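Nelu Cârstea talks about wells the way other people talk about old cars. Give him a village name and he'll tell you how deep they dug, what the water tasted like and who got the blame when it went cloudy. I had planned on one hour with him. I stayed until the light was gone!

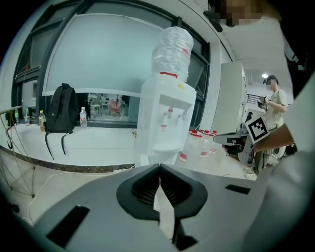
**DILTAVINE, August** – The first thing Cârstea wants to show me is a notebook. It belonged to his grandfather, who dug wells in this valley by hand, and the opening entry is from 1931. The writing is tiny and leans hard to the right.

"He put down everything," Cârstea says, turning pages with the flat of his thumb. "Clay, gravel, blue clay, more gravel. Then one word, 'sweet.' That was a good day."

He is 70 now and has spent most of his retirement matching the entries to real holes in the ground. Some are under driveways. One is inside a chicken house, and the owner was delighted to hear it (the chickens less so). The deepest he has found, up on the Plurnent road, goes down 78 feet, and he still gets excited describing the first time he lowered a lamp into it.

"The stones are dry-laid, no mortar at all, and they fit like teeth. I called my wife over and made her look. Then I made the mailman look."

I ask what people get wrong about old wells, and he's off. They think deeper always means cleaner. They think a well that went dry is finished, when it may just need digging out. And they throw things in! He has pulled up a bicycle, a church bell clapper and a great many boots.
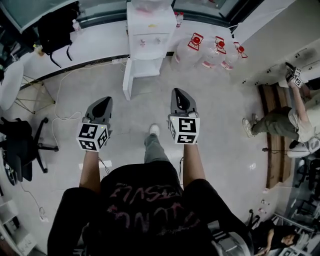 The Filip well is the one he keeps coming back to. It served nine houses at the low end of town, and the families took turns cleaning it every spring, with the youngest adult going down on the rope. Cârstea did it once himself, at 19. "You went down in your worst clothes," he says, "and you came up the color of the clay." A black T-shirt with faded pinkish-red lettering on the chest would have been far too good for the job, he tells me; his own mother sent him off in a flour sack with armholes. He remembers the cold on his bare forearms, and a small round piece of sky above him with his uncle's face in it, shouting advice.

"All of it bad advice," he adds. "Wonderful man."

These days he is working on a map. Altier, the small press that did his booklet on mill ponds, wants to print it as a foldout, and he can't decide whether to mark the wells that are only rumors. There are plenty of those. He reads me a few from a separate list, each with the name of the person who swore it was there, and he clearly loves these best of all.

"My neighbor says there's one under my own kitchen," he says, and stamps on the floor twice to let me hear it. It sounded like a floor to me – but he has already penciled it in.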